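제4장 조리 도구의 분류와 수납

학습 목표

이 장을 마치면 학습자는 다음을 할 수 있다.
조리 도구를 용도, 재질, 사용 빈도에 따라 분류할 수 있다.
도구의 형태와 크기에 맞는 수납 용기를 고를 수 있다.
작업대 위에서 도구를 펼치고 나누어 담는 절차를 순서대로 수행할 수 있다.
수납 목록표를 작성하고 정기 점검에 활용할 수 있다.

주요 용어

분류 기준, 수납 용기, 지정석, 임시 보관, 수납 목록표, 동선, 상비 도구, 예비 도구

들어가며

제3장에서는 조리 도구의 세척과 건조를 다루었다. 건조가 끝난 도구는 다음 사용 시점까지 정해진 자리에 보관되어야 하며, 그 자리를 정하는 일이 이 장의 주제이다. 가정의 부엌에서는 한두 사람이 도구의 위치를 기억하는 것으로 충분할 수 있다. 여러 사람이 교대로 사용하는 실습실이나 급식 시설에서는 사정이 다르다. 앞 조가 국자를 넣어 둔 서랍을 다음 조가 모르면 조리 시작이 늦어지고, 찾지 못한 도구를 새로 꺼내 쓰는 일이 반복되면 같은 도구가 여러 서랍에 흩어진다.

Hullov 공동조리센터의 사례를 살펴보자. 이 센터가 수납 체계를 개편하기 전에 실시한 재고 조사에서 조리 도구와 보관 용기는 모두 3,176점으로 집계되었다. 그 가운데 1,118점은 보관 위치가 목록표에 적혀 있지 않거나 목록표와 다른 자리에서 발견되었다. 분실된 도구로 처리되어 다시 구입한 품목도 있었으며, 그중 상당수는 조사 과정에서 예비 서랍과 창고 선반에서 나왔다. 센터는 8월 한 달 동안 서랍과 선반을 구역별로 비우고 분류 기준부터 다시 정하였다. 이 장의 실습 절차는 당시 센터에서 사용한 작업 지침을 학교 실습실의 규모에 맞게 고친 것이다.

4.1 분류의 세 가지 기준

조리 도구를 분류하는 기준은 여러 가지가 있으나 이 책에서는 용도, 재질, 사용 빈도를 기본으로 삼는다. 세 기준은 서로 겹치므로 적용 순서를 먼저 정해 두어야 한다.

용도에 따른 분류는 가장 널리 쓰인다. 자르는 도구, 젓거나 뒤집는 도구, 떠내는 도구, 계량하는 도구, 담는 도구로 나누는 방식이 여기에 해당한다. 처음 실습실에 들어온 학습자도 도구의 이름을 알면 위치를 짐작할 수 있다는 것이 장점이다. 다만 집게처럼 굽기와 담기에 모두 쓰이는 도구는 어느 쪽에 둘지 의견이 갈린다. 이러한 도구는 주된 용도를 하나로 정하고, 그 결정을 목록표의 비고란에 적는다.

재질에 따른 분류는 도구의 손상을 줄이는 데 목적이 있다. 금속 도구와 코팅 조리 기구를 한데 겹쳐 두면 코팅 면에 흠집이 생기기 쉽다. 나무 도구는 통풍이 되는 곳에 두며, 물기가 남아 있으면 뚜껑 있는 용기에 넣지 않는다. 유리와 도자기는 낮은 선반에 두고 무거운 것을 위에 포개지 않는다.

사용 빈도에 따른 분류는 동선과 관계가 깊다. 매 수업 사용하는 상비 도구는 작업대에서 손이 닿는 곳에, 특정 단원에서만 사용하는 예비 도구는 먼 선반에 둔다. 빈도는 사용자의 인상에 의존하지 말고 기록을 근거로 판단한다. 학기 초에 2주간 사용 기록을 작성하면 대체적인 경향을 알 수 있다.

Nieminen 생활교육원의 교재에서는 사용 빈도를 첫째 기준으로 놓는다. 이 책은 용도를 첫째 기준으로 놓는데, 학습자의 구성이 학기마다 바뀌는 학교 실습실에서는 용도별 배치가 익히기 쉽다고 보기 때문이다. 두 방식의 비교는 4.5절에서 다시 다룬다.

4.2 수납 용기의 선택

수납 용기는 도구를 모아 두는 그릇이면서 서랍이나 선반을 구획하는 칸막이의 구실도 한다. 용기를 고를 때에는 안에 넣을 도구의 길이를 먼저 잰다. 도구가 용기보다 길면 비스듬히 걸쳐져 서랍이 닫히지 않는다. 깊은 용기에 짧은 도구를 담으면 아래쪽 도구가 보이지 않아 전부 쏟아 내야 하는 경우가 생긴다.

투명한 용기는 내용물을 밖에서 확인할 수 있어 예비 도구의 보관에 알맞다. 불투명한 용기를 사용할 때에는 앞면에 이름표를 붙인다. 이름표에는 품목명과 구역 기호만 적고, 수량은 목록표에서 관리한다. 수량이 바뀔 때마다 이름표를 고쳐 쓰는 번거로움을 피하기 위함이다.

용기는 되도록 같은 규격으로 갖추는 것이 좋다. 예산상 한꺼번에 교체하기 어려우면 구역 단위로 통일한다. 기존 용기를 계속 쓰는 경우에는 금이 간 것과 뚜껑이 맞지 않는 것을 먼저 골라낸다.

4.3 작업대에서의 분류 실습

분류 실습은 서랍 안에서 하지 않고 작업대 위에서 한다. 서랍 속 도구를 하나씩 들추며 옮기면 겹쳐 있는 도구를 빠뜨리기 쉽다. 작업대의 높이는 90cm를 표준으로 하며, 실습 전에 상판을 닦고 물기를 없앤다. 한 구역의 실습 시간은 50분이다.

먼저 담당 구역의 도구를 모두 꺼내 작업대에 놓는다. 이때 도구끼리 포개지지 않도록 하고, 칼과 같이 날이 있는 도구는 따로 쟁반에 담아 지도 교사의 확인을 받는다. 나누어 담을 용기도 같은 작업대에 올려 둔다. 용기를 한곳에 모으면 담는 위치가 일정해지고, 여러 사람이 작업하더라도 손이 엇갈리는 일이 줄어든다.
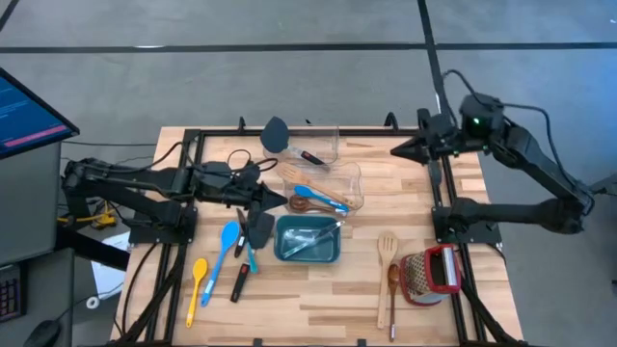 그림 4-1 나무 작업대 위의 조리 도구와 용기. 용기 세 개가 가운데 부근에 대체로 한 줄을 이루며, 가장 먼 쪽은 투명한 플라스틱 용기이다.

도구를 펼친 다음에는 용도별로 묶는다. 판단이 어려운 도구는 임시 보관 자리에 두고 다음 도구로 넘어간다. 한 도구를 두고 논의가 길어지면 전체 작업이 지연되므로, 임시 보관 자리에 모인 도구는 마지막에 조원이 함께 결정한다. 묶음이 정해지면 긴 도구부터 용기에 담는다. 손잡이의 방향은 한쪽으로 맞춘다.

담기가 끝난 용기는 정해진 서랍이나 선반의 지정석에 넣는다. 넣은 뒤에는 서랍을 두세 번 여닫아 걸리는 곳이 있는지 살핀다. 작업대에 남은 도구는 예비 도구, 수리할 도구, 폐기할 도구로 나누어 지도 교사에게 보고한다.

4.4 수납 목록표의 작성

목록표는 구역마다 한 장씩 작성한다. 기재 항목은 구역 기호, 용기 번호, 품목명, 수량, 비고로 한다. 부록에 실린 Delleo 서식은 서랍의 평면도를 함께 그릴 수 있도록 되어 있으므로, 처음 작성하는 조는 이 서식을 사용하기 바란다. 완성한 목록표는 해당 서랍의 안쪽에 한 부, 실습실 관리철에 한 부를 둔다.

품목명은 통일된 명칭으로 적는다. 같은 도구를 어떤 조는 뒤집개로, 다른 조는 스패출러로 적으면 재고를 합산할 때 오류가 생긴다. 이 책에서 사용하는 명칭은 권말의 용어표에 따른다.

생각해 볼 문제

가정의 부엌에서 위치가 자주 바뀌는 도구를 찾아보고, 지정석을 정한다면 어디가 알맞을지 적어 보자.
Hullov 공동조리센터의 사례에서 목록표와 실제 위치가 어긋난 까닭을 4.1절과 4.4절의 내용에 비추어 추론해 보자.
사용 빈도를 첫째 기준으로 할 때 실습실의 서랍 배치가 어떻게 달라지는지 평면도로 나타내 보자.

다음 절에서는 Kusach 지역 학교 실습실의 배치도를 자료로 하여 서랍과 선반의 구역 나누기를 연습한다.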